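Re: [sim-users] Gripper stays closed after release command

From: Chutima Boonchu
To: sim-users list

Booker Sorensen wrote:

> We have seen something similar in the Plonetell bench setup, but only
> with wide objects. Can you say which object it was holding, and whether
> the arm moved at all after the release failed? Also please tell us your
> contact settings, it is hard to guess without them.

Hello Booker and all,

Thank you for the quick answer. I try to reply to each point.

The object was the thin gray strip, so in our case it is not a wide one. The task is to pick the strip, bring it to the other side of the table and put it down flat. The two fingers hold it at one end and the rest sticks out in front of the gripper, so a small turn of the wrist makes a big movement at the far tip. 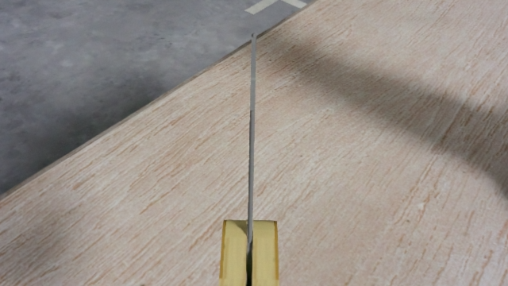
The arm did move, and this is the part that worries me. The release command was sent and the controller answered "done" after 2 seconds, but the finger position in the log did not change. The next step of the program trusted this answer and started the return move with the strip still in the fingers. In simulation this costs us only a bad run. On the real cell in Bastomberg the same program would swing a metal ruler at the height of a person's hand, so I have stopped all transfers to the real arm until we understand it.

I repeated the task 33 times with the same start position. The fault came in 9 of them. I could not find a pattern in the time or in the seed. With the small wooden blocks I never saw it, also with the same speed and the same force.

About the settings: friction and contact stiffness are the default values from the Skukura package, version 19. I changed only the closing force, which I made lower in October – the strip was slipping before that. If somebody has the older version installed, I would be glad if you could try the same task there.

For the layout of the table please look at the second picture. The positions of the tools are not changed between runs.

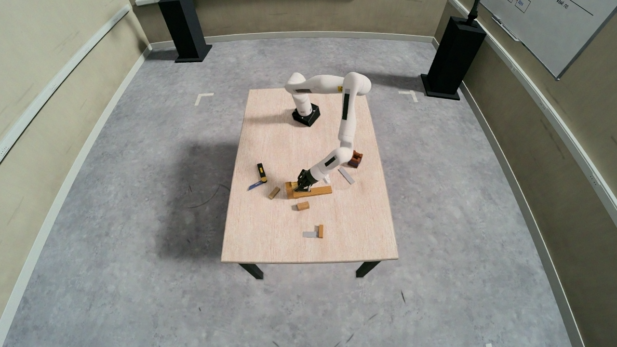

Table with the arm, the wooden pieces and the hand tools, gripper over the long wooden piece.

My guess is that the contact between a very thin body and the two finger pads is solved from both sides at once, and the fingers get stuck – but I have no proof. For now I added a check which reads the real finger opening before any move is allowed, and stops the arm if it is too small. I can send this patch to the list if it is useful for others.

Booker, did your wide objects also stay in the fingers after the "done" answer, or was there an error message?

Best regards,
Chutima Boonchu
Sriwong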